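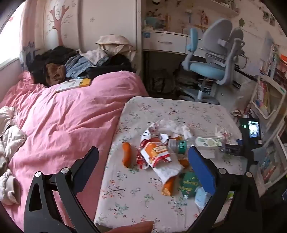 Pourquoi range-t-on les déchets d'emballage à part dans les statistiques des ménages ?
Parce qu'ils se renouvellent très vite. Un meuble reste des années, un sachet quelques minutes après ouverture. Les mélanger dans un même total fausse toute comparaison entre foyers.

Chapitre 4
Le sachet et la poubelle : l'emballage individuel dans la consommation domestique

Objectifs du chapitre
Distinguer emballage primaire, secondaire, tertiaire.
Calculer un ratio emballage / produit.
Lire un relevé de poubelle domestique et en connaître les limites.
Prérequis : chapitre 2 (unités de masse), chapitre 3 sauf la section sur le verre.

4.1 Pour commencer

Mars, une petite ville nommée Skirnden. Anastasia Stamatopoulos demande à 12 foyers de garder leurs emballages de grignotage dans un sac séparé. Rien d'autre. Pas les bouteilles, pas les conserves. Au bout du mois, 1 572 emballages. Des sachets surtout, puis les films de barres et de bâtonnets, puis le carton, loin derrière.

Premier réflexe des étudiants : diviser. 1 572 par 12, cela donne 131 par foyer. Calcul juste, résultat peu utile. Un foyer de cinq personnes et un retraité seul n'ouvrent pas les mêmes quantités - et la moyenne les confond. On reviendra là-dessus en 4.4 avec la médiane.

Deuxième réflexe : peser. Mieux, mais attention. Un film plastique pèse presque rien, il occupe pourtant beaucoup de place dans le sac. Masse et volume racontent deux choses différentes, il faut toujours préciser laquelle on utilise.

4.2 Vocabulaire

Emballage primaire : celui qui touche le produit. Le film autour d'une barre, le sachet de chips.
Emballage secondaire : celui qui regroupe. La boîte qui contient six barres.
Emballage tertiaire : transport et stockage. Palette, film étirable, grand carton. Le ménage ne le voit presque jamais, il est donc absent des relevés domestiques.

Ratio d'emballage : masse de l'emballage divisée par la masse du produit, en pourcentage. Exemple : un produit de 60 g dans un emballage de 3 g, ratio de 5 %. Le même produit vendu par 100 g dans un sachet de 4 g, ratio de 4 %. Le grand format gagne, en général. Pas toujours : certains grands formats contienent des portions emballées une par une, et là le ratio remonte d'un coup.

4.3 Deux écoles

Areti Tsolakis défend le relevé par comptage. Rapide, faisable par n'importe quel foyer, peu d'abandons en cours de route. Défaut : un petit film compte autant qu'une grande boîte.

L'enquête de Gandbridge a préféré la pesée. Plus précise, plus lourde à organiser. Balances prêtées, carnets à remplir chaque soir, beaucoup de carnets rendus à moitié vides. Les restes de nourriture collés au fond des sachets faussent aussi les masse, surtout pour les produits gras.

Dans ce manuel on utilisera les deux, comptage d'abord, pesée ensuite. Les tableaux de Gandbridge sont en annexe B. Garder une calculatrice à portée pour la section 4.4 - les données brutes y sont données foyer par foyer, sans arrondi.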